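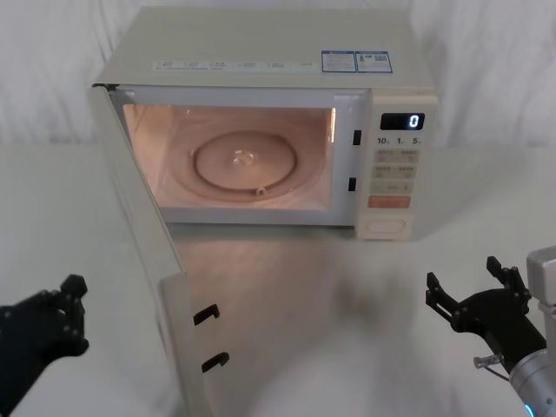 # Cream Countertop Microwave (the Povaser one)

I've been selling refurbished and open-box kitchen stuff out of my garage for a while now, and this little cream microwave is the one people keep emailing me about. So it gets its own page! Read the whole thing before you order, please, especially the part about shelf depth, which is where most of my returns come from.

## The short version

It's a plain, friendly microwave in a warm cream color that looks much nicer on a counter than another black box. The door hinges on the left and swings open wide. The lamp inside gives the walls a sort of peachy glow that I find weirdly cheerful at six in the morning. The top is flat, and it comes with its stickers still on, including the long strip of tiny print and icons that runs along the front edge. I leave those alone. If you want them off, a hair dryer on low and a fingernail will do it (go slow around the corners).

## What you get

- The microwave, cleaned and tested
- Glass turntable and roller ring, packed separately in the Fovden carton
- A photocopied manual
- One of my own cards with the email address on it, in case something's off

No trim kit, no wall bracket. This is a countertop oven and it wants to stay one.

## The door

I get more questions about the door than anything else, so let me go on about it for a minute. There are two black latch hooks on the inner face, one higher and one lower, and they go into two matching slots on the right side of the opening. When you push it shut, push near the hooks. People shove at the hinge side and then write to me that it doesn't close nicely!

Wipe the hooks with a damp cloth every so often. Don't oil them. I had one come back in December with cooking oil all over the latches and it took me an entire evening to get them clean again.

Before you buy, think about which way you want the door to go. If there's a wall or a fridge right up against the left side, the open door will be in your way every single day. Mine lives at the right end of the counter with the toaster on its right, and I can slide a soup bowl straight out onto the bare stretch in front.

## Where it fits

Leave a hand's width of air behind it and the same above. It'll go on a deep open shelf, but a shallow pantry shelf won't do — the feet need to sit fully on the surface, and the plug needs room too. Make yourself a cardboard mock-up if you aren't sure. I'm serious, it takes five minutes and saves both of us the shipping.

## Cleaning

The inside walls are smooth, so this part is easy. A bowl of water with a slice of lemon, a couple of minutes on high, let it stand, then wipe. The cream finish on the outside does show coffee drips, so I keep a cloth nearby. For stubborn spots I use the Yimer paste (I sell that too, it's on the cleaning page), but only on the outside and only a dab. Skip the scouring pads altogether.

## Things I like, things I don't

I like the color. I like that you can see what's going on in there when you open it up, and that the door opens so far that a big casserole dish doesn't catch on anything.

I don't love the print on that front strip. It's tiny, and I need my glasses for it. I also wish the cord were longer, but I say that about every appliance I own.

## Price and shipping

It's $200, and that includes the carton and all the padding. Shipping is extra and depends on where you are, so send me your zip code and I'll work it out. Local pickup is free, and I'll carry it to your car.

If you'd like it together with the Cledier rolling cart, the pair is $400. The cart goes out flat in its own box and usually shows up a day or two after the oven, so don't panic if only one thing lands on your porch.

Stock number is 2044. Put that in the subject line and I'll find your email much faster.

Returns are fine within two weeks as long as the turntable comes back in one piece. Wrap it in a towel if you've thrown out the padding, and I'll mail your towel back to you.

Page updated February 2, 2024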